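**Which end do you reach for first? (combination wrenches, and a table question)**

**dosstead_ute** wrote:

Hello all, I hope everyone's March is treating them kindly. I've been slowly putting together a proper set of hand tools after years of borrowing my brother's, and last Wednesday I finally bought my first decent combination wrenches. I had 39 dollars set aside and spent every bit of it at the Dosstead flea market, which was a lovely morning out even with the drizzle.

My question is probably a silly one. Do you start with the open end or the ring end when you're putting flat-pack legs on a table? I did 12 bolts with the open end and rounded the corners on two of them, and now I'm cross with myself.

**Kwabena A.** wrote:

Not silly at all, Ute! Ring end for anything tight, every time. It holds the bolt head all the way around, so it's much less likely to slip. I run the nut down with my fingers first, then the open end if there's no room to get over the top, and finish with the ring. My dad taught me that on an old bicycle and I still do it the same way (I still have the bicycle, too, though it could use some attention).

**zollik_arne** wrote:

I'm going to disagree a little with Kwabena, with affection. For table legs the open end is fine if the wrench is a good fit. What rounds bolts is a sloppy size. People grab the one that sort of fits and lean on it. Check the stamp before you start, and if it's worn, try it on a bolt you know.

**Kwabena A.** wrote:

A good fit helps, sure, but she's got two rounded bolts and I'd bet you a coffee the ring would have saved them. Those flat-pack bolts are soft as cheese, Arne.

**zollik_arne** wrote:

I'll take that coffee whichever of us is right.

**Veronika V** wrote:

Can I ask the other half of the question, the table part? I have a pale gray tabletop with a wood grain to it, and I've been doing all my small repairs straight on it. My husband thinks I should put a towel down. I like seeing where my little parts roll to, and a towel swallows washers whole. Does anybody else work on the bare surface?

**dosstead_ute** wrote:

Towel for me, Veronika, though you've made me think about the washers! Maybe a baking tray on top of the towel?

**zollik_arne** wrote:

Bare table, 3 years now, and the only mark on it is from a coffee mug. Set the wrench down flat and don't drop it.

**Veronika V** wrote:

Thank you both, I'm going to keep on with the bare table and tell him the forum said so. I'm posting mine below. I'm with Kwabena on the ring end, by the way.

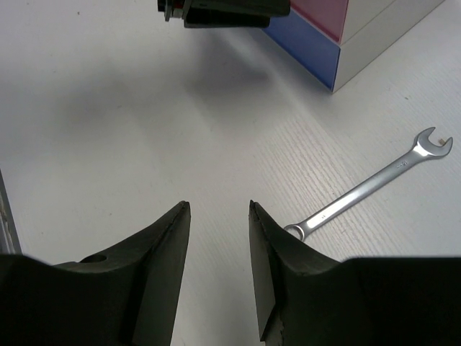

*My combination wrench on the pale gray tabletop, no towel.*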